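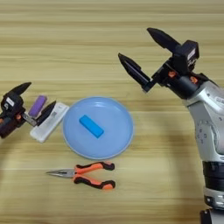 Kiresard 563 Blocking Sled

Two-man sled for line drills on grass and artificial turf

The Kiresard 563 is a two-man blocking sled for American football clubs, schools and university teams. It replaces the earlier single-rail model and uses the same pads, so clubs that already hold spare pads can carry on using them. The sled is supplied in four parts and is put together on site with the spanner in the fixings bag.

Frame

The main frame is welded steel tube, galvanised inside and out before powder coating. The two uprights are bolted to the cross rail through slotted plates, which gives two spacings between pads. The narrow spacing suits double-team blocks on one defender. The wide spacing suits a guard and tackle working side by side.

The coach's platform sits behind the cross rail on a separate subframe. It has a raised tread plate and a grab bar at waist height. One adult may stand on the platform during drills. The platform can be taken off by removing four pins, and the sled then runs lighter for younger players.

Skids

Two full-length skids carry the sled. Both ends are turned up, so it can be driven forwards or dragged back to the start mark without lifting. The running faces are replaceable nylon strips, held by countersunk bolts. Check the bolt heads at the start of each month in season. A strip worn down to the bolt heads will mark artificial turf and must be changed before the sled is used again.

Steel running faces are available for clubs that train only on grass. Do not use them on any synthetic surface.

Pads

Each pad has a closed-cell foam core on a shaped backboard, with a coated fabric cover that zips at the rear. The pad face is contoured to give a target for hand placement, with the arms set out to either side. Covers come in black, navy, maroon and bottle green. Club lettering can be added at the time of ordering but cannot be added to covers already supplied.

Covers should be wiped with warm water and mild soap. Solvent cleaners break down the coating and will leave the fabric tacky. Cores are not washable. If a core has taken in water through a split cover, take it out and dry it flat indoors, away from direct heat.

Pad height

The pads move on the uprights and lock with a spring plunger. There are five positions. The lowest is intended for under-16 squads and for low-stance work from a three-point start. Both pads should be locked at the same height before the sled is struck. Setting them at different heights twists the cross rail and will in time pull the slotted plates out of line.

Spring assembly

Each pad arm is backed by a coil spring that gives on contact and returns the pad to its rest position. The standard spring, marked Sondeo S, is suitable for most adult and university squads. The Sondeo H is a heavier spring for senior linemen, and is ordered separately. Springs must be fitted in matched pairs – mixing the two types on one sled makes it turn under load.

The spring housing has a grease point on the underside. Use a lithium grease and wipe off the surplus. Too much grease collects grit and wears the bush.

Specification

Model: Kiresard 563
Stations: 2
Pad height settings: 5
Weight without platform: 163 kg
Weight with platform: 193 kg
Platform subframe: 30 kg
Overall width, wide spacing: 1,870 mm
Overall length with platform: 2,140 mm
Finish: galvanised and powder coated, black
Springs supplied: Sondeo S, one pair
Running faces supplied: nylon

Supplied with the sled

Main frame and cross rail
Two uprights with slotted plates
Two pads with covers
Platform subframe with four pins
Fixings bag and spanner
Touch-up paint, black

Options and spares

Sondeo H spring, pair
Steel running faces, set
Nylon running faces, set
Replacement pad core
Replacement pad cover, plain or lettered
Honkanen transport wheels
Weather cover
Spring bush and plunger kit

The Honkanen transport wheels clip to the rear of the skids and allow two people to move the sled across a car park or hard track. They are for moving the sled by hand only. They must not be left fitted during drills, and the sled must not be towed on them behind a vehicle.

Siting and use

Use the sled on level ground, clear of posts, fencing and parked equipment. Allow a clear run of at least 16 metres ahead of the pads. On artificial turf, brush loose rubber crumb away from the start mark, where it tends to build up under the skids.

Players should wear helmets and shoulder pads. No player should stand between the pads and the platform. The person on the platform should give the start call and should hold the grab bar before giving it.

Storage

The sled may be left outdoors all year under the weather cover. Pads last longer if they are taken off and kept inside between seasons. Release the spring plungers before winter storage and leave the pad arms at the lowest setting. Before pre-season training in August, check every frame bolt, both springs and the running faces.

Where the sled is left beside a public pitch, a chain can be passed through the eye on the cross rail. The eye takes a chain of up to 12 mm.

Price and delivery

Kiresard 563, complete: £775 plus VAT
Delivery to mainland UK addresses is charged at cost and quoted with the order. The sled arrives on a pallet and needs two people at the unloading point. Deliveries are made on weekdays from the Kolska depot – please give a site telephone number and say if the entrance has a height barrier.

Plain covers are held in stock. Lettered covers are made to order and are sent separately if the sled is ready first.

Guarantee

The frame is guaranteed for five years against failure of the welds. Springs and pads are guaranteed for one season. Running faces, covers and plungers are wear parts and are not included. The guarantee does not cover sleds that have been towed, or frames drilled or welded after delivery.

Related products

Kiresard one-man sled
Kiresard five-man sled
Kolska hand shields, pair
Kolska stand-up tackling dummy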